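Old office tower shuts off after a couple of hours, is it worth saving?
Posted in Home Computers by trorneck_243

So my sister's office was clearing stuff out and I came home with a tower for free (yay!). It runs great for up to 2 hours and then just goes black, no warning, no error. I only want it for storing family pictures and maybe some old games. Do I clean it, replace parts, or give up? I've never opened one before and I'm a little scared of it.

Drostasow
Clean it first! Nine times out of ten it's dust. Unplug it, hold the power button for a few seconds, lay the case on its side and go at it with canned air in short bursts. Hold the fan blades still with a finger while you do it. Mine had a gray felt blanket on the heatsink and I'd been blaming Windows for a year, lol. If it still quits, swap the thermal paste, and after that I'd look at the power supply.

zaidi_fixes
just get a new one, those things are ancient

Arudero
Don't listen to that, old towers are lovely to learn on. Snap a few pictures before you unplug anything so you know where it all goes back. The inside of a tower, slots and ports and all:
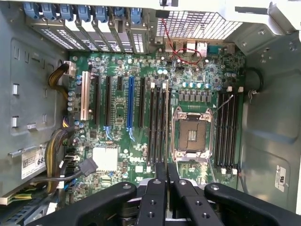
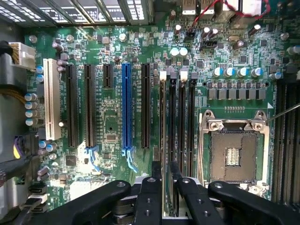

More in Home Computers
Fan noise only at night
Can I mix two sizes of memory?
Moving 3,000 photos off an old hard drive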